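Keeping Glasses in a Small Guest House
Speaker notes, Rongrong Yao
Autumn meeting of small lodging owners, October

Opening (keep it short)

Good morning. Thank the organizers, thank Anil Kaimal for the introduction. Say that my English is slower before coffee.

I run the Sterby guest house with my business partner, Vandana Chaturvedi. We have six rooms and one kitchen that guests share. When we opened, we bought 40 wine glasses. After the first summer I went through the cupboards for the insurance papers, and we had less than half. I was sure that guests were stealing them. Vandana was sure that we were breaking them ourselves, and she was right.

Ask the room: who washes the wine glasses in your house, and at what time of the day? Wait for hands. Usually it is the owner, late in the evening, tired.

Where the glasses break

Go through our notebook. For one season we wrote down each broken glass and where it happened. Most of them broke at the sink or in the meter beside the sink. Very few broke at the table.

Typical entries, read two or three of them aloud:
"Stem turned against bowl while drying with towel."
"Put down too hard on counter, foot chipped."
"Fell over when I reached for the kettle."

The towel is the worst one. People hold the foot with one hand and twist the bowl with the other. Show with my hands how to hold the bowl only. Do it slowly, people at the back also want to see.

The counter and the wall

A hard counter is unkind to glass, but guests like how it looks, and it wipes clean in one minute. I do not tell anybody to replace it. Put a folded cloth down at washing time and take it away afterward.

Pale tile with thin dark grout is my favorite wall for a kitchen with many users. Dark lines stay decent for a long time. With white grout we were scrubbing every month with a toothbrush. A white counter with light gray veins goes well with it, and old water marks do not show so much as on black stone.

If someone asks about cost: our wall was 3000 for material and work together, in a small kitchen. Anatole Lecomte did his own tiling and paid much less, he is in the second row and can be asked in the break.
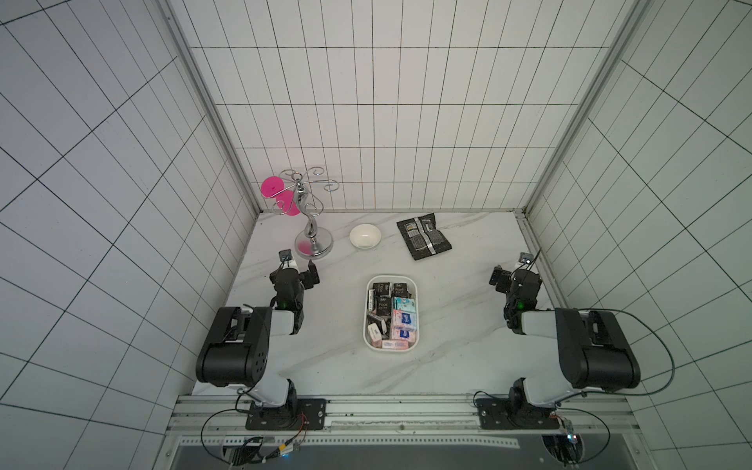 Hanging or standing

This is the part where people disagree, so leave time.

Standing on the foot: stable on a shelf, but dust goes into the bowl. Standing on the rim: no dust, but the rim is the thinnest part and it takes all the weight. Also the air inside becomes stale if the glass is put away damp.

Hanging by the foot is what we do now. The rim touches nothing and the air can move. Under-shelf rails are good for a house with many glasses. For two or four glasses, a small stand on the counter is enough, and you do not need to drill anything.

What I look at before I buy a stand:
A heavy round base. Push the top with one finger in the shop.
Arms that are far enough from each other, so that the bowls do not knock.
A free height that suits your longest stem.

Decorative stands with curls and spirals are pretty, and guests photograph them. They also have many small corners to polish. A shiny chrome one picks up every color near it, so a bright pink glass gives you a pink spot on the base too. I like this very much. Vandana does not.
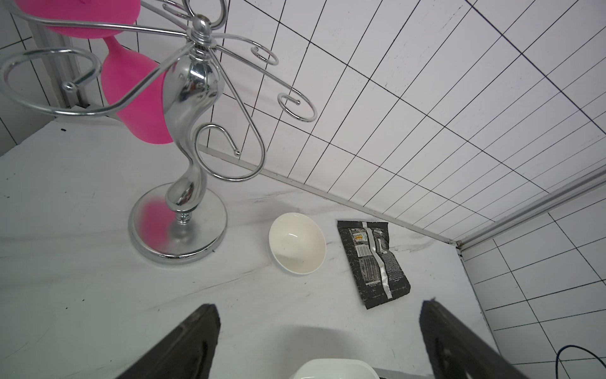
Buying replacements

Buy a shape that will still exist next year. We first bought the Pronolon line from a closing shop and could never match it again. Now we mix on purpose, and a broken glass is no tragedy.

Colored glasses have one practical advantage: guests remember which one is theirs, and use fewer in an evening.

Last year we spent 392 on glassware for the whole house. I will not say the number of the first year in public.

Questions

Expected: dishwashers. Answer: yes for thick glasses, short program, nothing touching. For thin stems we wash by hand before nine in the evening, never later.

Expected: plastic glasses for the garden. Answer: Syahrul Mandagi has tried several kinds in his garden, please send this question to him.

The handout is on the table by the door.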